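3.2 Planning the purchase in simulation

Last updated: 1/25/26

Before any order was placed, we compared two types of end effector on the same kind of kitchen table task in simulation. The laboratory at Plillwood had funds for only one type. 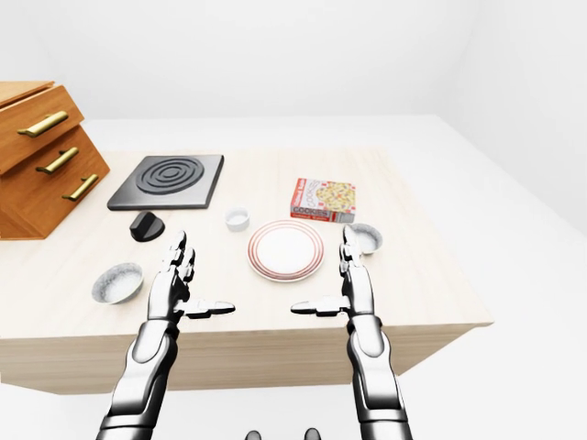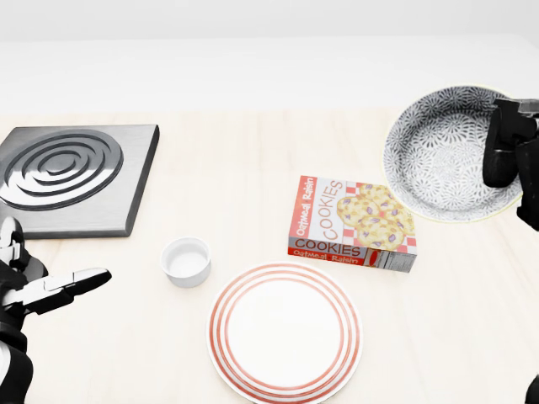
Figure 4. Simulated tabletop with striped plate, white ramekin, stove plate and cookie box.

The supplier Arik quoted a delivery time of 80 days for the five-finger hands, and Saludo quoted 29 days for the grippers. We ran 200 trials with each type - the object set was fixed in August by Līga Mets. Spare fingers took almost 206 euros per month from the budget plan, and this cost was entered separately from the purchase price.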